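Podeck notebook
Handheld gripper, pose drift at startup
May

Picking up the drift problem again. Episodes recorded with the handheld unit sometimes start with the tool pose off by a couple of centimeters, then settle. The Quintana policy learns the settling as if it were motion and makes a small sideways slide at the start of every reach. Florunberg saw the same slide on their arm with our checkpoint, so it isn't our arm.

Two suspects:
a) time offset between the wide camera and the IMU
b) visual tracking starting before it has enough good features

Checked (a) first. Ran the offset script on the old batch of 300 episodes. The offset is constant within each session and the correction is already applied at export. Shifting it further by hand in either direction made the drift worse. Leaving (a) alone.

For (b), plotted feature count against pose error for the first few seconds of each episode. The bad ones nearly all begin with the tool held low and close to a plain surface, where the tracker has little to hold on to. The good ones begin with a wide view of the room.

New start procedure, tried today in the loft. Hold the gripper up at chest height, facing the room, and keep it there for 3 seconds before moving toward the work. The brick wall is a good target, lots of texture at every distance. The papers taped up on it give hard corners too. Ceiling deck and beams help with roll. People in the room are a minor worry, and outlier rejection should deal with them as long as they don't fill the view.

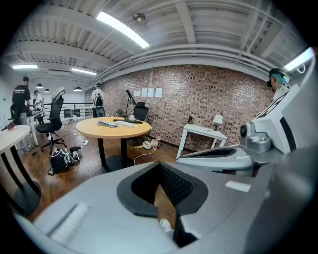 Results, new start procedure

Recorded a second batch of 300 with the hold, same tasks, same operators as before. Slide at the start is gone from nearly all of them when I replay the poses. The few left over are ones where the operator cut the hold short. You can see it in the IMU trace, so they can be filtered automatically.

Retrained from the same seed, 4000 steps, nothing else changed. On the arm the reach now starts straight. Grasp success looks better but I haven't run enough trials to write a number down.

Things I'm not sure of
The gripper's own body takes up a large part of the lower view. The mask in Estach covers most of it, but I think the edge along the right side is too tight. Loosen it and rerun before blaming anything else.
Ceiling lights may be giving false features when the tool swings quickly. Need a batch with fixed exposure.

To do
Add the hold check to the Estach import, reject if too short
Widen the mask
Send both batches to Florunberg with the old and new checkpoints
Repeat in the back room with the bare walls. If the hold works there too, write it into the operator sheet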